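Chapter 4
Singing Together: How Hymns Came to Belong to the Congregation

Walk into almost any church on a weekend morning and at some point the people in the seats will open their mouths and sing. It feels so natural that we rarely stop to wonder about it. Yet for long stretches of Christian history, in many places, most of the singing was done by clergy and trained choirs while everyone else listened. The story of how ordinary worshipers got their voices back is one of the great stories in the study of religion, and it is the subject of this chapter.

We will follow it mostly through one small town. Larnness was a fishing and milling settlement with a single parish church and, later, two chapels. It kept good records, and its people argued about music constantly, so there is plenty to read! By the end of the chapter you should be able to explain what lining out was, why metrical psalms were so widely loved, and how a printed hymnal could split a congregation down the middle.

Before you start, look back at the section in Chapter 3 on worship in the language of the people. Much of what happens here grows straight out of it.
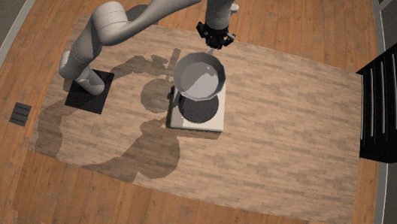
What is a metrical psalm?

A metrical psalm is a psalm from the Bible that has been reworked into verse with a regular beat, usually with rhyme, so that a whole congregation can sing it to a simple repeating tune. One tune could serve dozens of psalms as long as the syllables matched, and people who knew only a handful of melodies could still sing their way through most of the book.

That matching of syllables is called meter, and you will meet it all through the chapter. The most familiar kind is common meter, with lines of eight, six, eight and six syllables. Try tapping it out on your desk. Once you have the pattern in your fingers you will start hearing it everywhere, in old ballads and in a good many poems you read in school.

Key terms: metrical psalm, common meter, lining out, precentor, gallery choir, tune book, hymnal.

4.1 The Slow Singing of Larnness

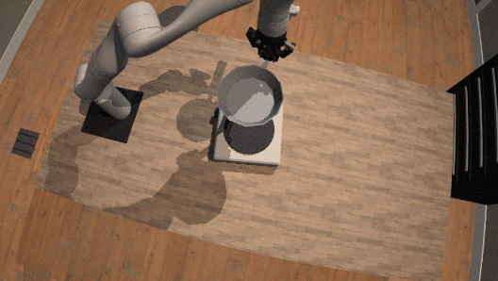

Reading time for this section: 12 minutes

The earliest description of singing in Larnness comes from a visitor who plainly did not enjoy it. He wrote that the psalm went on "like a tide coming in over mud," each person finding the note in their own time and holding it as long as they pleased. The church held 600 people when full, and on feast days it was full. Imagine that many voices, no organ, and no printed music anywhere in the building.

What the visitor heard was lining out. A leader, called the precentor, sang or chanted one line of the psalm, and the people sang it back. Then came the next line, and the next. The practice met a real need in places where books were expensive and many worshipers could not read. Over the generations it also became an art. Singers added slides and turns between the notes, and the tempo stretched until a single verse might last several minutes. Scholars sometimes call this the old way of singing, and where it survives today it can be breathtaking to hear.

Not everyone was charmed. Reformers in the larger towns wanted people to sing from notes, at a steady pace, in parts. They set up singing schools that met on winter evenings, and the Larnness school, once it got going, drew 60 pupils in its first season. Most of them were young, and it is not hard to see the appeal: a warm room, good company, and something new to learn.

The trouble began when those pupils came back to church. They sat together in the gallery, they knew the notes, and they sang faster than everyone below. The parish minutes for that May record a complaint that the psalm had been "finished upstairs while it was yet beginning downstairs."

4.2 Two Books, Two Chapels

Into this quarrel came print. The Brorkard tune book was small, cheap and easy to carry, and it gave the gallery singers 100 tunes in three and four parts. A generation later came the Barbieri hymnal, which did something bolder still. Alongside the psalms it printed newly written hymns, with words that came from a poet's own reflection on scripture and daily life.

For some families this was a joy. For others it was a serious wrong. They held that God had already supplied a songbook in the Psalms and that human verses had no place beside it. It is easy for a modern reader to treat this as stubbornness, so take care here. Both sides were asking what worship is for and who gets to shape it, and both could argue their case from the Bible with real skill.

As you read the excerpts in the next section, keep a page in your notebook for each side. Write down the words they use for the congregation. Do they speak of "the people," "the faithful," "the hearers," "the singers"? Those small choices will tell you a great deal about what each writer believed was going on when the psalm was raised.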